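遠隔操作による双腕ロボットへの器具操作の教示
情報工学実験III 最終報告書 第2班(Gyu-bin Ko、Si-woo Yang、Zyanya Escobedo)
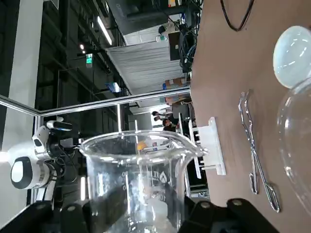
1. 目的
本実験では、化学実験で使うガラス器具の移し替えを、遠隔操作によって双腕ロボットに教示した。集めた操作データから模倣学習で方策を作り、同じ作業を自律で再現できるかを調べた。対象作業は、ビーカーを把持して持ち上げ、台上の目標位置に置き直すというものである。

2. 実験環境
透明なガラスは輪郭が背景に溶け込みやすく、手首カメラの映像では縁と目盛りの印字が主な手がかりになる。そのため、俯瞰カメラの映像も合わせて方策に入力した。操作には、研究室で開発中の遠隔操作ソフトMondsideを使用した。操作者は左右のリーダーアームを動かし、フォロワー側がその関節角に追従する。グリッパの開閉は手元のトリガーで行う。データの記録と再生にはJiを使った。

3. 教示の手順
操作者はYangとEscobedoの2名で、Koが記録と器具の再配置を担当した。1回の教示は次の流れで行った。
(1) 両腕を初期姿勢に戻す。
(2) Koが器具を配置し、記録を開始する。
(3) 操作者が片方の腕でビーカーに近づき、側面を把持する。
(4) 持ち上げて目標位置まで運び、台に置いて指を開く。
(5) 腕を退避させ、記録を止める。
途中で器具を倒した場合や、指が縁に当たって位置がずれた場合は失敗として印を付けた。最初はずれた後に持ち直した試行も成功に含めていたが、TAのWoo-jin Minさんの指摘を受け、別の区分に分けた。

4. 結果
記録した教示は全部で517回、そのうち学習に使えたものは507回だった。除外した分には、通信の遅れで映像と関節角の時刻がずれた試行が含まれる。学習後の方策を自律で動かしたところ、成功率は78%であった。
失敗で最も多かったのは、把持の直前に指を閉じるのが早すぎる例である。教示データを見直すと、Yangは縁に近い高い位置を、Escobedoは胴の中ほどを持つ傾向があった。方策はその中間の高さで迷うような動きをすることがあり、操作者ごとの癖が混ざった影響と考えられる。

5. 考察
遠隔操作では力の感覚が手元に返らないため、どこまで指を閉じればよいかを映像で判断するしかなかった。Escobedoは慣れるまで強く握りすぎる傾向があり、初日の教示はほぼ撮り直しになった。
また、台の奥側にビーカーを置いた条件では、腕を伸ばす途中で肘の姿勢が窮屈になり、操作者が一度止まって持ち替えの経路を考えることが多かった。この停止もデータに残り、自律動作でも同じ場所で止まる様子が見られた。停止区間を削ってから学習する方法は、時間の都合で試せていない。

6. 今後の課題
・把持する高さを操作者間でそろえた上での再収集
・停止区間の除去の有無による比較
・液体を入れた状態での教示

謝辞
機材の調整でJoon-young Yoo先生にお世話になった。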